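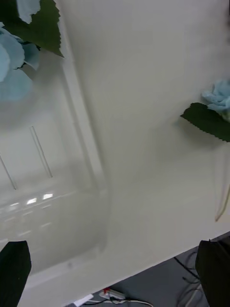 Section 3. Preparing the Tissue Chamber for a Heart Cell Culture

The Ileo tissue chamber holds small samples of engineered heart muscle during growth and measurement. Read this section in full before the chamber is connected. Only staff who have completed laboratory safety training may carry out these steps.

3.1 Before You Begin

1. Confirm that the chamber, the lid and the tubing set carry the same lot number.
2. Switch on the Kostiuk controller and allow it to complete its self-check.
3. Enter the sample name and the name of the responsible researcher.

Note: The controller stores up to 100 sample records. Export older records before starting a long study.
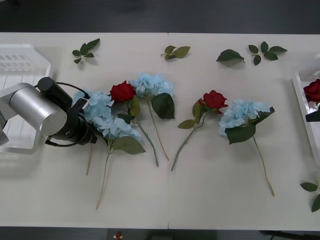 Prepared by Svitlana Tymoshchuk and Gualtiero Carbone
Stiltulier Technical Publications
September 14, 2022

3.2 Filling the Chamber

1. Warm the growth medium to the temperature given in your study protocol.
2. Attach the inlet tube, then the outlet tube. Both should click into place.
3. Fill slowly until the medium reaches the upper line – do not use the fast setting.
4. Check for air bubbles under the lid. If any remain, tilt the chamber toward the outlet and repeat step 3.
5. Close both valves and wait roughly 11 minutes before placing the tissue.

Caution: Do not touch the two flexible posts inside the chamber. The tissue pulls on these posts as it beats, and a bent post will give false force readings.

3.3 Starting the Pacing Signal

1. Connect the pacing lead to the port marked P.
2. Select the lowest voltage and start the signal.
3. Raise the voltage one step at a time until the tissue follows every pulse.
4. Record the final setting in the study log.

Caution: Stop the signal before opening the lid.

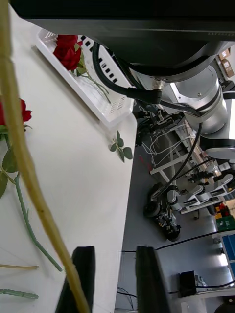

What should be done if the tissue beats before the pacing signal is started?

Leave the signal off and record the natural rate for three minutes. Many samples beat without pacing, and the recorded rate can be used as the baseline. Then begin at step 1 of Section 3.3.

3.4 Daily Checks

Inspect the medium each morning for cloudiness. A cloudy sample must be removed from the incubator and reported to the laboratory supervisor the same day.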